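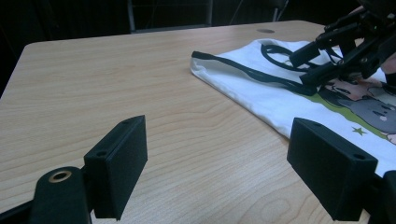

Folding white T-shirts on a desk: width keeps drifting, collar side creases

Print this page | E-mail this page
Shares: 38 | Comments: 3

Posted by Chatzigeorgiou_R in Laundry and Linen

I fold printed white T-shirts on a light wooden desk with a cable grommet near the far edge. The shirts go into a drawer on their long edge, standing up, so the width of the folded piece matters more to me than the thickness. The drawer is divided into channels and the finished piece has to come out a little narrower than the channel or it binds.

Three things go wrong.

The width is not consistent. I lay the shirt out, fold one side to the middle, fold the other side over it, then bring the hem up to the collar and fold again. The first few come out at the right size. By the end of a load they are visibly wider, and I cannot identify where in the sequence the extra width gets in.

The edge nearest the collar crumples. The body folds flat and the hem end looks fine, but at the collar end the doubled fabric bunches, and the bunch becomes a crease by the time the shirt comes out of the drawer.

The shirt slides. The desk has a smooth finish, and when I pull the second side across, the whole thing rotates a few degrees. After that the last fold is no longer square to the first one.

I have tried a sheet of cardboard as a template. It fixed the width but doubled the time, and pulling it out disturbed the last fold. I have also tried folding on the bed, where the surface gives too much and the edges are never straight.

The shirts are ordinary cotton jersey, all the same size, bought in September, tumble dried on medium and taken out promptly. I do them in one batch of 30 every second week. I am not looking for a different storage method. The drawers are fixed and I would like to keep using them.

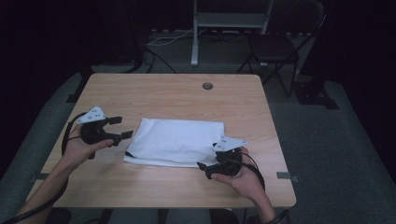
A white piece folded down to a rectangle on the desk, upper edge still crumpled.

Is there a sequence that holds its width without a template? And is the crease at the collar a folding problem or a drying problem?

Share (12) | E-mail to a friend

Peninah Nzioka
Helpful: 402

The drift in width is an ordinary accumulation error. You are folding to "the middle", and the middle is being estimated again for each shirt. The estimate is usually taken from the collar, which stretches. Use a fixed reference on the shirt that does not move, and a fixed reference on the desk.

On the shirt, use the shoulder seam. Measure from the point where the collar rib meets the shoulder seam and go outward by a set amount. The fold line runs from there straight down to the hem, parallel to the side. For most adult shirts the set amount is two or three finger widths. Pick one and keep it.

On the desk, use low-tack tape. Put down two short strips at the finished width, parallel to the front edge or at a right angle to it, whichever way you stand. Do not tape the full outline of the shirt. Two strips are enough to check against, and they peel off afterward. Test the tape on the underside of the desk first if the finish is oiled.

Sequence:

Lay the shirt face down, collar away from you. Smooth it from the center outward with the flat of the hand, once in each direction. Repeated smoothing stretches jersey and is a source of extra width in itself.

Fold the first side in along the line described above. Turn the sleeve back on itself so that it lies inside the new edge. The sleeve hem should stop short of the fold.

Fold the second side the same way, using its own shoulder reference. Do not line it up with the edge of the first side. If you do, any error in the first fold is carried into the second.

Check the width against the tape. Correct it now. It cannot be corrected after the next step.

Bring the hem up to stop a thumb's width below the collar rib. You are currently bringing it all the way to the collar, and this is the cause of at least part of the crumpling. The rib is thicker than the body, and the seam tape across the back of the neck is thicker again. Fabric laid over that ridge has to go somewhere.

Fold in half or in thirds to suit the drawer depth. In thirds, start from the hem end so that the collar is the last section folded and ends up on the outside.

For the rotation, keep one forearm or the side of one hand flat on the part already folded while the other hand moves. Lift the fabric clear of the surface and set it down. Dragging it across is what turns the piece. A pillowcase laid flat under the work will also stop the sliding, but it has to be pulled tight and it hides your tape, so I would try the hand first.

Regarding the collar: both. If the rib is wavy before you start folding, it is a drying problem. Pull the shirt out of the dryer, hold it by the shoulders, snap it once, and lay it flat in a stack for a few minutes while it cools. If the rib is flat before and creased after, it is the hem position.

Keep the grommet out of the working area. Fabric laid over a recess takes up a slight hollow when pressed by hand, and a sleeve hem can catch on the rim.

Share (38) | E-mail this reply

Vorkumeo

I use a folding board from Rinivow, the hinged kind. The width comes out the same every time. Mine leaves a piece that is too wide for narrow channels, though, so measure before buying. It also needs more desk than you would expect, because the side panels swing out past the shirt.

Can't comment on the collar. Mine crease too.

Share (2) | E-mail this reply

Alonura
Helpful: 40

Agree with most of what Peninah wrote. Two additions and one disagreement.

Fold direction. Jersey curls toward one face at a cut edge, and the body of the shirt has a weaker version of the same tendency. If the first side fold springs open when you let go, turn the shirt over and fold from the other face. With some shirts there is no difference. With thin ones there is.

Thickness. In thirds, the section holding both sleeve ends is the thickest. If it ends up in the middle, the piece will bow and will not stand on its long edge. Shorten the sleeve turn-back so that the sleeves lie flat, side by side, with no overlap. The piece stands better and takes less room in the channel.

The disagreement is about tape. On a batch that size I would mark the width on a ruler and lay the ruler beside the work. Tape at the finished width ends up underneath the shirt for the first two folds, and you are lifting fabric to look for it. A ruler can be moved. Steel is better than plastic here because it stays where you put it.

Drawer fit also changes with how full the channel is. A channel at nearly full capacity compresses every piece in it, and the creases set faster. Leave out two shirts and see whether the collar problem gets smaller before changing anything else.

Share (5) | E-mail this reply

Comments (3)

Chatzigeorgiou_R: Ran a full batch with the shoulder seam reference and the hem stopped short. Width is within the channel on all of them. The collar is improved, with a slight wave remaining on the ones from the bottom of the dryer load. Using the steel ruler, no tape.

Peninah Nzioka: The wave will be heat. Take that half of the load out first next time, or split the load.

Vorkumeo: Does the seam method work for long sleeves? Mine end up with a lump at the cuff.

Print this page | E-mail this page | Report a problem with this page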